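Plondum 布物ハンドリングセル 始業前点検表(コメント付き)
点検:Lerato Hlongwane 確認:Joon-young Woo
対象:アーム、平行グリッパ、作業台、周辺配線

1. 非常停止
操作側のボタン 押下→停止 OK
入口側のボタン OK。ただし復帰が硬い。Emexに問い合わせ中、10月中に返事もらう
リセット後に勝手に動き出さないこと OK

2. アーム外装
カバーの浮き、割れ なし
ネジの緩み 目視のみ。増し締めは月次でやる
継ぎ目に布くず、糸くず なし
拭き取りは乾いた布で。溶剤は使わない(前に誰かやった)

3. グリッパ
指の平行 OK
指先のバリ、欠け なし。タオル地はループを引っ掛けやすいので指でなぞって確認。必ず停止中に!
取付部のガタ なし
開閉動作 20回 異常なし
開閉回数の累計が2,000を超えたら指を交換、記録はWokenの台帳へ。今回まだ

4. 作業台
台の上にワーク以外の物を置かない。工具、ペン、スマホ全部だめ
カバー布のしわ 軽微。つまみ位置にかかるようなら張り直し
台の縁 カバーのめくれなし
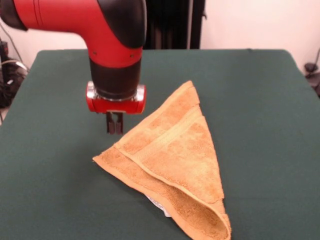
5. 配線
床まわりのケーブル 要是正。束ねること。足を引っ掛ける、台を動かしたとき噛む
アーム側ケーブルの余長 全可動域で突っ張りなし OK
コネクタの抜けかけ なし
是正担当 Miroslava Matoušek 結束バンドは棚の2段目

6. 速度・動作範囲
教示中は低速モード固定。解除キーは教示者本人が持つ
待機位置で指先が台に触れていないこと OK
下降の下限設定 前回値と一致。変えた人は必ずここに書く。口頭だけはなし
布の厚みが変わったら下限を見直し。折り重ねた所と一枚の所では高さが違う、薄い方に合わせて下げると重なり部で押しすぎになる

7. ワーク(タオル)
ほつれ、糸の飛び出し なし
洗濯表示タグ つまみ位置に来ないよう置く。タグごと掴むと滑る事がある
折り方は手順書Santoro版の4ページのとおり。自己流禁止

8. 接触確認
指先が布に届いた所で一旦停止、押し込みがないか横から見る。手は出さない。のぞき込みもしない、顔が可動域に入る 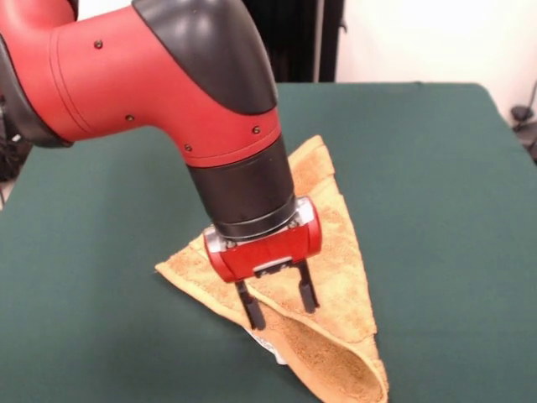
図2 接触確認時の指先とタオル

コメント欄
・5の配線は先月も同じ指摘。束ねるだけで済ませず経路を変えたほうがいいと思う(Woo)
・了解、台の裏を通す案で見積もります。それまで仮止め(Matoušek)
・8の停止時間、2秒だと横に回って見るには短い。延ばせますか(Khôi Đàm)
・延ばすのは可。プログラム変更になるので変更届け出してください(Hlongwane)
・教示モードの表示灯、昼前は日が入って見えずらい。遮光を検討
・非常停止の復帰が硬い件、使用は可。悪化したら即中止、連絡はZarmeena Shaikhまで

判定:条件付き可
条件:5の仮止めが済んでから電源投入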